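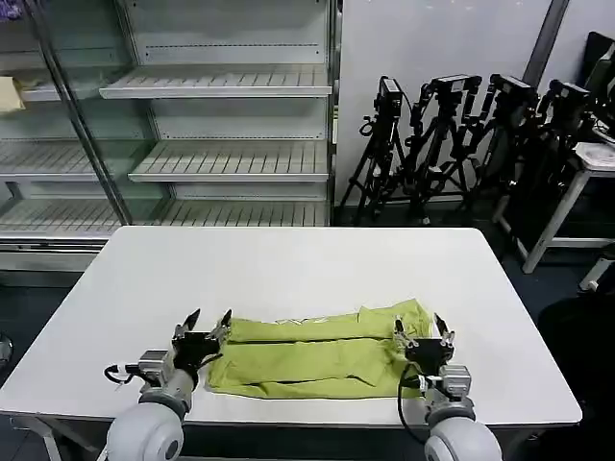

Kivix releases Jever 2, planning software for two-arm garment folding

BAKOS, March. Kivix today made available the second version of Jever, its motion planning and perception software for two-arm robot cells. The new version is made for soft items such as T-shirts, towels and light jackets, which change their shape every time a gripper touches them.

In the first version, each arm had its own plan, and a separate module checked the two plans for collisions. Jever 2 calculates one common plan for both arms. When one gripper has to wait, the other is slowed down in the same step, so the fabric is not pulled between them. The planner updates this common plan every 50 milliseconds.

The perception part was also rewritten. It now looks for edges, fold lines and loose corners, and it gives each of them a confidence value. If the value is too low, the arms move back above the table and the software looks at the garment again before the next fold.

"Our customers did not ask us for more speed at first. They asked why the second fold was crooked when the first one was good," said Dinesh Navaratnam, head of planning software at Kivix. "The answer was in the handover between perception and planning, and there we spent most of our time."

The company tested the release with 125 different garments and 2,000 folding runs. From these tests, 676 runs were recorded in full and will be delivered with the software as replay files. Developers can open them in Nadow, the Kivix viewing tool, and go through the planned and the measured movement of each arm step by step.

"A replay helps a new user more than a long manual," said Liette Melnyk, product manager for Jever. "You can stop at the moment when the plan was changed and read the cause."

Jever 2 is free of charge for customers with a valid maintenance contract. Configuration files from the first version can be imported, but gripper calibration must be done again. Support for cells with three arms is not part of this release.

Press contact: Kivix Press Office, Bakos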